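I gave the Drandia tote a fair shot

I have been carrying the Drandia tote since February and I still can't tell you who it is for. People keep sending me links to it. The ads follow me from one site to the next, always the same bag on the same shoulder, and always the word "heirloom" somewhere in the copy. So I bought one, with my own money, in the color they call Rustad, which is a brown. I'd like that on the record. Rustad is brown.

The price when I ordered was $19 off the full tag, and the discount had a timer next to it. I watched that timer run out twice before I paid, and both times it started over when I reloaded the page. If a sale ends every night at midnight and begins again a minute later, the sale price is the price. I don't know why we all keep playing along.

Then there are the reviews. The product page had 2,127 of them when I looked, with a five-star average so clean it made me itch. I read a lot of them on my phone, more than a sane person should. Many were written by people who had just opened the box. "Arrived today, gorgeous!" Fine, but a bag that arrived today has not held anything yet. I sorted by lowest rating and found the ones I was after: straps that twist, a zipper that catches on the lining, edges that get fuzzy near the base. Those people had owned theirs for a season.

Mine has the zipper problem. It snags at the same spot every time, an inch from the end, and I have learned to stop there and leave it a bit open. The lining is a thin cream fabric that shows pen marks. The inside pocket is too narrow for my phone in its case, so the phone goes in the bottom with the keys, where it rings and I can't find it.

The strap I will defend. It's wide, it stays put on a winter coat, and it doesn't squeak, which my last bag did with every step. The handles are a decent length too. You can get your arm through without taking your sweater sleeve with it. 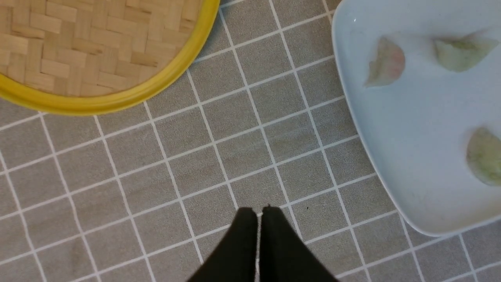 Woven bamboo and a yellow rim on the gray checked cloth.

Back to "heirloom." I went looking for what the bag is made of and it took me 10 minutes to find out. The main page says "Deltum," with a capital letter, as though there were a Deltum animal. Deltum is a coated fabric. It's in the care section, under a little arrow you have to click, below the part about wiping with a soft cloth. I have nothing against coated fabric. I've had cheap coated bags that lasted years and leather ones that cracked by spring. But put the material where I can see it and let me decide what it's worth to me.

I also wrote to customer service to ask if the strap hardware could be replaced if it broke. The answer thanked me for being part of the Drandia family and gave me a code for my next purchase. I wrote back and asked again. The second answer had the same code in it. So my guess is no.

A few of you asked how it compares to the Menano I used to carry. The Menano was uglier. It had a flap that never lay flat and a shiny buckle I hated from day one, and I wore it to work for four years, through two jobs and a lot of rain. It had a pocket that fit a real phone. I gave it away when the piping wore through at the corners and I have missed it ever since. They've redesigned it now, of course, with a smaller body and a longer price tag, and I am not going near it until I can handle one in a store.

Which is my one piece of advice, if you came here for advice. Go touch the thing. Open and close the zipper more than once. Put your own junk in it, the full load, and walk to the end of the aisle. I didn't do that with this one, because Drandia doesn't sell in stores, and I should have taken that as a hint.

As for whether it will last, ask me next winter. The brand claims the finish was tested through 700 rubs. I have no idea if that's a lot. Rubbed with what? By whom? My coat has a metal zipper down the side where the bag hangs and I'd bet it gets through that many in a month of commuting. So far there is one dull patch on the back panel, the size of a quarter. I'm keeping an eye on it.

I've still got the discount code if anyone wants it. It expires tonight, or so they tell me.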